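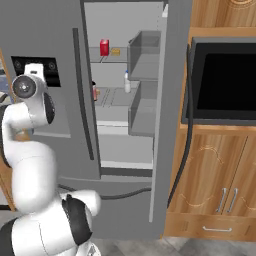
冷蔵庫課題、シミュレータ内。右の扉が開いた状態

印刷する | メールで送る

遠隔操作でロボットに台所仕事を教える、という話をよく聞くようになった。人が手元の装置で腕を動かし、その軌跡を手本として記録し、あとは学習に任せる。説明としてはきれいだが、手本を録る側に座ってみると、そう簡単には頷けない。このページでは、Cilloriaと呼んでいる仮想キッチンで冷蔵庫の課題を操作したときの画面を載せる。読む人には、うまくいったという報告だと思わないでほしい。

冒頭の画面では、グリッパーがディスペンサーのパネルに重なるあたりまで上がっている。庫内の棚には赤い箱、扉のポケットには青いキャップの白いボトル。人間の台所なら気にも留めない配置だが、操作する側は腕のどの部分が扉に近いのかをずっと気にしている。画面越しでは奥行きが読みにくく、慎重な人の手本は遅くなり、慣れた人の手本は雑になる。どちらを「正解」として学ばせるのか、Gidexの手順書には書かれていない。

床のタイルや扉の木目はよくできている。ただ、見た目の出来と接触の出来は別の話だ。扉の重さも、パッキンが離れるときの抵抗も、操作者の手には返ってこない。その状態で録った動きを実機に持っていくと言われても、私はまだ半信半疑でいる。

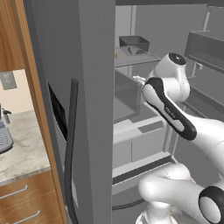

Clatdale工科センター 遠隔教示研究班

グリッパーの指が庫内に入り、収納ボックスのほうへ伸びているところ。こちらは左の扉が開いていて、ガラス棚にはスプーンのような細長いものが2つ載っている。腕の位置だけを見れば、もっともらしい。しかし手本として使えるかどうかは、この一枚では判断できない。デモ映像を見るときにも同じことを思い出してほしい。

班では、1課題につき手本を100本録る計画を立てている。Salinas方式を推す人たちは2,000本あれば十分だと言うが、その数字の根拠を尋ねると、たいてい別の課題の話になる。同じ人が同じ癖で繰り返した2,000本と、何人かで分けて録った100本を同じ物差しで比べてよいのか、そこから議論すべきだと思う。

操作は1回35分で交代することにした。肩より先に目が疲れる。終わりに近い記録ほど迷いが増えるのに、ファイル名からはそれが分からない。手本の質を語るなら、本数の横に操作者の交代時刻も並べて公開するべきだろう。

失敗した試行を捨てるかどうかも、まだ決まっていない。捨てれば成功率の見栄えは良くなる。私は残すほうに一票を入れた。

2019年4月14日 掲載

印刷する | メールで送る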